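Review: Entili block-pushing kit, and the results that come with it
Posted 5th December by Hanne Gunnlaugsson

Score: 7 out of 10

We bought the Entili kit in June, mainly to check the claim in the write-up that ships with it. Paraschiva Ursu and Murdo Matheson say a pushing policy trained on a small number of hand-steered runs, then relabelled afterwards with plain written instructions, does as well as one trained on far more runs recorded to order. That would save us a lot of operator time, so it seemed worth a summer.

What you get is a set of small plastic blocks, a rod to fit to your own arm, the training code and a folder of sample runs. You supply the arm, the table and the computer. Faklow, who sell it here, were quick to answer questions about mounting and slow about everything else.

Setting up took 2 days. Most of that went on the rod height. Too low and it drags on the wood, too high and it rides over the edge of a block when the block tips. The manual gives one figure for this and it was wrong for our board. We set ours by hand and wrote the number on the wall.

The method is simple enough. An operator pushes blocks about with no set goal. Later, someone else watches short clips of the recording and types what happened, such as "move the red star next to the green star". The policy learns from the clip and the sentence together. Polyxeni Drakos steered nearly all of ours and found it much less tiring than working from a list of tasks, as there was nothing to reset between runs.

We recorded 530 clips and held back a set of 80 instructions for testing. The policy finished 51 of them. The write-up reports a better rate, though on its authors' own table and with their own lighting, so I don't think the gap is a scandal. Our version trained on task-by-task runs did slightly worse and took longer to record. On that point the claim held up for us.

The failures were mostly of one kind. When blocks are bunched together, the rod can't get behind the one it has been told to move, and it shoves the whole group instead. Separating two touching blocks was poor throughout. Pushing a lone block across open board was good, and instructions naming a shape and a colour were followed better than those giving only a direction.

Other complaints: the labelling tool loses your place if you close it, and the code for splitting clips assumes a camera speed we don't use. Bergþóra Bjarnason fixed the second and has sent the change to Entili.

I would buy it again for teaching and for small studies of language and pushing. If your work needs neat sorting of crowded pieces, wait for the next release.

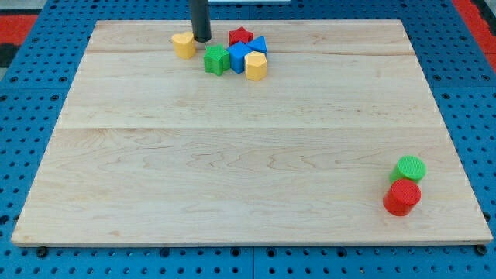
Spare blocks are sold singly, and I would order a few extra of whichever shapes you plan to use most. Postage from Faklow is charged per order, so put them all in with the kit.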